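The board came from Nimberg with a card that said it would teach me to sort. I was fifty-six and had sorted plenty, mostly bills, and I didn't see what a piece of pale wood could add.

My sister had paid for it. She had done the whole Premari course the winter before and come out of it with labeled drawers and a lower voice. "Just put the blocks where they want to be," she told me over the phone. I said blocks didn't want anything. She said to give it until September.

So I gave it ten minutes after supper. I put a few blocks near the far edge, red beside yellow, and a few more down toward the left, and I waited to feel something. The refrigerator came on. The card said that distance between groups was a kind of sentence, and I read that line twice to see if it got any better.
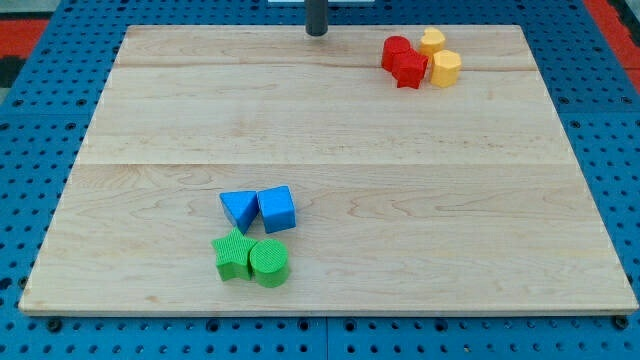
Does it matter which group a block goes in?

Only if you've picked a rule first, such as color or shape, and the card lets you change the rule whenever you like.

That was the part that bothered me. A rule you can drop at any time is a mood — and I had those already, at no charge.

I moved the red star over to the others, then moved it back. It looked better where it had been. I didn't care for that. I sat there with my hand over it, and when my sister called at nine to ask how it was going, I told her I hadn't opened the box.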